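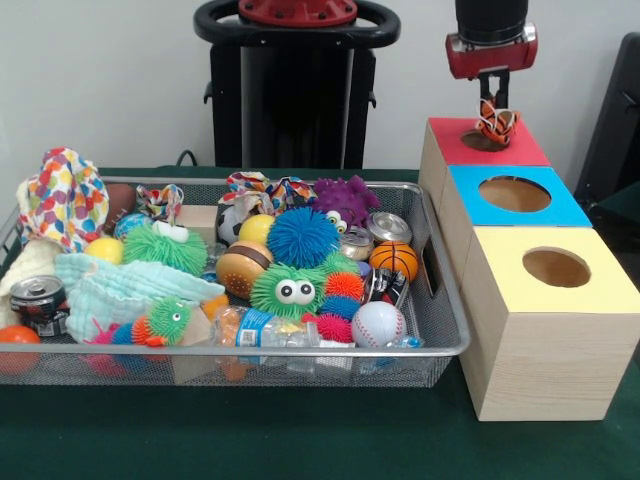

Mesh tray of toys and three boxes with coloured tops

Shelf labels print with the wrong branch name and the barcodes will not scan

Status: closed
Opened: 08/10/2021
Product: Druvico lending catalogue, desktop version
Printer: Rukow label printer, USB
Site: Urenell toy library, Stöckli branch
Priority: normal, raised to high, then back to normal

Reported problem

We print a label for every toy we lend. The label has the title on the top line, the branch on the second line, and a barcode underneath. For the Stöckli branch the second line now comes out as "StÃ¶ckli". The name is longer than it should be, so it runs past the edge of the label and pushes the barcode over to the right. The last few bars are missing and the desk scanner gives the low beep and reads nothing.

On screen everything looks right. The branch is spelled properly in the search list, on the item page and in the loan history. It is only wrong on paper.

It doesn't happen to every toy. Puzzles we added last week print perfectly. Soft toys and most of the baby shelf are wrong. The main Urenell branch has no trouble at all, and it uses the same model of printer.

What we had already tried before opening the ticket: turned the printer off and on, put in a new roll, restarted the computer, deleted the printer and added it again. None of it made a difference. We also swapped the USB cable with the one from the main branch. Same result.

First reply from support

Thanks for the detail, and for trying the cable. When a letter with two dots over it turns into two odd characters, text has been saved in one encoding and read in another somewhere along the way. It can happen in the printer, in the driver, or in the data itself. As some of your labels print correctly, the data is the most likely place, but we'd like to rule out the printer first as it's quick to do.

Please work through the steps below in order and write the result under each one. Please don't reprint any labels in bulk until we've finished.

Step 1. Print the Rukow self-test page

Hold the feed button while switching on, and let go when the light turns green. Look for the line that says "Code page".

Result: it says UTF-8. The sample characters at the bottom all look fine, including the o with dots.

Step 2. Print a label from outside Druvico

Open the label program that came with the printer, type Stöckli into an empty label and print one.

Result: correct. The name fits with room to spare.

Support: that clears the printer and the driver. You can stop testing cables.

Step 3. Print one good item and one bad item from Druvico

Use the same template for both and print them one after the other.

Result: we used a jigsaw that was added last week and a hand puppet that has been here for years. The jigsaw is right and the puppet is wrong. Same template, same roll, a few seconds apart. We did it again in the other order in case that mattered. It didn't. 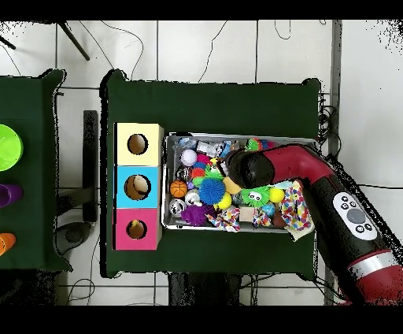
Why would the screen show the right name when the label shows the wrong one?
The two come from different places. The item page looks up the branch from the branch list each time it opens, so it always shows the current spelling. The label uses a copy of the branch name that is written into the item record when the item is created or imported. If that copy is damaged, the screen carries on looking fine.

Step 4. Look at the stored copy

Go to Tools, then Record Viewer, and type the item number of the puppet. Scroll to the field called label_branch. It isn't shown anywhere else in the program.

Result: label_branch says "StÃ¶ckli" for the puppet. For the jigsaw it says "Stöckli". So that's it, I think.

Support: agreed. The next thing to find out is how many records are affected and when they were changed.

Step 5. Run the mismatch report

Reports, then Maintenance, then "Stored text differs from list". Tick label_branch only. It may sit at nothing for a minute or so before the bar moves.

Result: out of 1,115 records for our branch, the report lists 377. I sorted by "last modified" and every one of them has the same day in March.

Step 6. Find out what happened on that day

Check the activity log for imports, restores and bulk edits.

Result: there is one import, a CSV file. I asked at the desk and this is what we pieced together. We wanted to change the age ranges on a lot of toys at once. Somebody exported them, opened the file in a spreadsheet, edited the age column, saved it and imported it back in. The ages came through correctly so we didn't look any further. We don't reprint labels unless one falls off, and that is why we only noticed now, after a clean of the shelves when a good many of them had to be replaced.

Support: that fits. Druvico exports CSV files in UTF-8. If a spreadsheet opens such a file by double-clicking, it may assume the older Windows encoding. The ö is stored as two bytes, and each byte is then shown as a separate character. When the file is saved and imported again the mistake becomes permanent. Plain unaccented letters are the same in both encodings, so they come through untouched. The main branch has no accented letter in its name, and would print correctly even after the same mistake.

Customer: could titles be affected as well? We have a few foreign ones.

Support: possible. Run the same kind of check on titles. There is no list to compare them with, so use the search box and look for Ã.

Result: 3 titles found, all picture books with a toy attached. I've corrected them by hand.
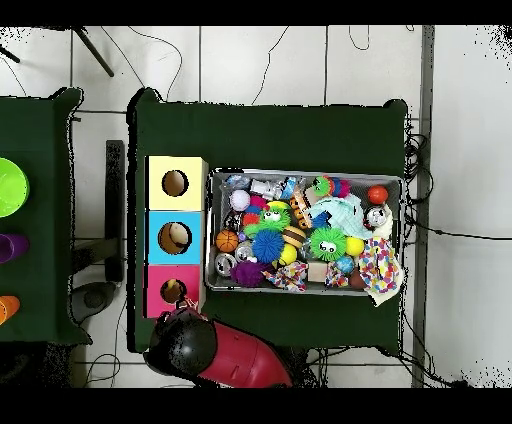
Step 7. Take a backup

File, then Back Up Now. Save it somewhere other than the computer that runs Druvico. Please confirm here before going any further.

Result: done, saved to a memory stick. I also opened the backup in the viewer to make sure it wasn't empty.

Step 8. Rebuild the stored branch names

Tools, then Maintenance, then "Rewrite stored text from lists". Choose label_branch and limit it to the Stöckli branch. Leave "Update last modified" unticked, otherwise the whole branch will appear at the top of your recently changed list.

Result: the first attempt stopped with error 2, "record in use". I closed Druvico on the desk computer, where an item page had been left open, and tried again. It finished without an error. The mismatch report is now blank.

Step 9. Reprint a small batch

Pick five items from different shelves, print them and scan each one at the desk.

Result: four scanned first time. The fifth has the right branch name but still won't scan. It's a ball with a long title.

Support: please open that item in the label preview and tell us whether "Shrink to fit" is ticked on the template.

Customer: it's ticked.

Support: untick it. With that option on, a long title shrinks the entire label, barcode included. The narrow bars end up too thin for the scanner. Without it, the title is cut at the end of the line and the barcode keeps its size. If you'd like the whole title, shorten the label title field on the item page. The full title stays in the catalogue.

Result: unticked, reprinted, and it scans. We'll shorten titles as we come across them.

Going through the rest

The branch asked for the ticket to stay open until the damaged labels had been replaced. Their notes are kept as they came in.

First session: soft toys and baby shelf. The old labels peel off boxes easily enough but leave glue on anything varnished. A bit of cooking oil on a cloth gets it off, then washing-up liquid. Don't put the new label on until the surface is dry. 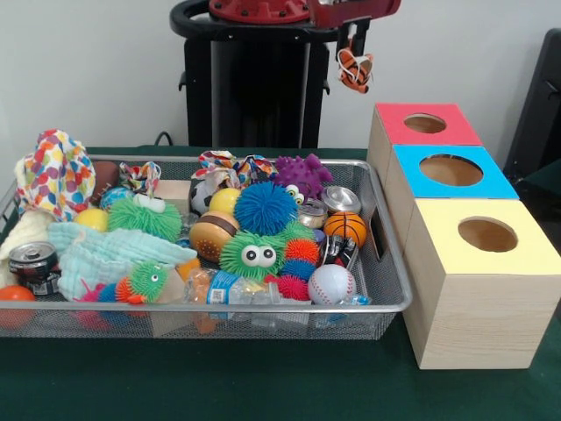
Second session: wheeled toys and musical instruments. Slower, as the labels on these are underneath and half of them had worn away. We printed from the mismatch report that I'd exported before step 8, and ticked each line off on paper. I would tell anybody else to export that list first. Once the records are fixed there's no way to see which ones were wrong.

Third session: dressing up and the odds and ends. A handful of items on the list are out on loan. Those have a note on the record, so that the label gets changed when they come back.

Support: the list can also be recovered from the backup you took at step 7, by opening it in the viewer and running the report there. But your way is simpler.

Advice for editing exported files

Start the spreadsheet with an empty sheet. Use its import command to bring in the CSV, and choose UTF-8 when it asks for the encoding. Check one row with an accented letter before you change anything. When saving, pick the format called "CSV UTF-8".

Delete any columns you aren't changing, apart from the item number. Druvico leaves a field alone if its column is missing from the file.

For age ranges there is no need to export at all. Select the items in the search list, right-click and choose Edit Together.

Customer: didn't know about Edit Together. Tried it on the jigsaws and it works. All labels on the shelves now done, please close.

Support: closed. A request has been passed on to add an encoding warning to the import window. If the fault returns, reply to this ticket and it will reopen.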